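4.2 Finger comparison on cloth transfer

Both finger sets were tested on the same arm with the same controller gains. The Sonau fingers are rigid and taper to a narrow tip; the Arkach fingers are wider and carry a compliant pad. Each set was run through the cloth transfer task at three closing speeds, for a total of 984 grasp attempts. The wrist camera was left at its default exposure, and no image was removed from the set on account of motion blur. 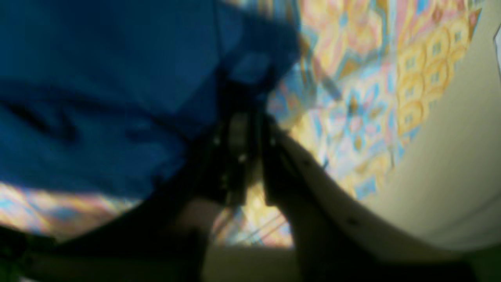
Tomás Moynihan

Figure 6. Wrist camera view with the gripper between a blue cloth and a cream-colored curved surface. The cloth partly hides the upper section of the gripper, and the two fingers point downward past its lower hem.

Views of the type in Figure 6 are difficult for the Midar pose estimator. Fabric covers part of the gripper body, the fingers are dark and blurred, and the patterned surface in the gaps adds geometric detail unrelated to the object being handled. The estimator returned no valid pose in 19 percent of images with partial cover by cloth. The Sengar estimator, which also uses joint readings, failed in 6 percent of the same images.

Finger type had a smaller effect than the choice of estimator. At the lowest closing speed the two sets could not be separated. At the highest speed the rigid fingers lost the fabric more often, mostly on single-layer grasps near a hem. Pad wear on the compliant set was measured after every 18 trials and is reported in Section 4.3.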